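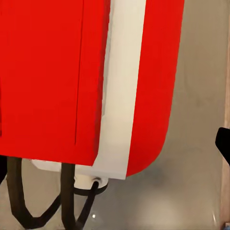
Computer rendering of red panels separated by a vertical white band.

Color blocking is a method of surface design in which large, unbroken areas of contrasting color are set directly against one another. It is used in cabinetry, packaging, signage and interior painting. The areas are flat, without pattern or gradient, and their edges are normally straight.

Terminology
A field is the largest area of a single color on a surface. A band is a narrow area that runs the full length of one side and separates two fields. The line where two colors meet is called the break. Some trade manuals use "reveal" for a break that coincides with a physical gap, such as the space around a door.

Proportion
In the Laststead system, drawn up by the designer Aurelia Costache for shop fittings, a band takes up 14 percent of the total width. Fields on either side of it may be unequal. Costache held that equal fields made a wide surface look like two separate objects, and her later drawings for the Cidon furniture works place the band off center in every case. The system was criticized by Gheorghița Pascu, who argued that fixed percentages fail on surfaces seen mostly from close range, where the viewer cannot take in the whole width.

Application
On painted surfaces the lighter color is usually applied first and masked after it has dried. The tape is pulled back at a low angle while the second color is still soft — a fully cured film tends to tear along the break. Saturated reds cover poorly over white and often need a gray undercoat. A gap of 2 millimeters or less between panels can be painted across before the parts are separated; wider gaps are painted with the parts apart, and the inner edges take the color of the adjoining field.

Use in buildings
The covered market at Drinville was repainted under a color-blocking plan that assigned one field color to each of its 20 bays. Band positions were matched to the existing door frames. Later repairs used paint from several suppliers, and the original shades survive only in the north bays.

See also
Cabinet painting
Masking tape
Supergraphics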